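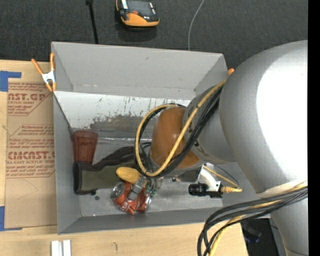
The arm at the sorting bin, April open afternoon

Print this page | E-mail this page
Reading time: 1 minute

About Kirkent

Kirkent is a small training school in Dustport. We teach people to run and repair sorting machines, and we don't sell any.

Our April open afternoon drew up to 76 visitors. Mariama Wumbei ran the arm on mixed rubbish, a crushed drinks can included. Cans are easy to promise and awkward to grip, so ask any seller to show you one. We remain unconvinced that an arm suits every yard. Themba Baloyi takes bookings for the next visit at 10 in the morning.

Related
Courses and fees
Why we turned down Astmont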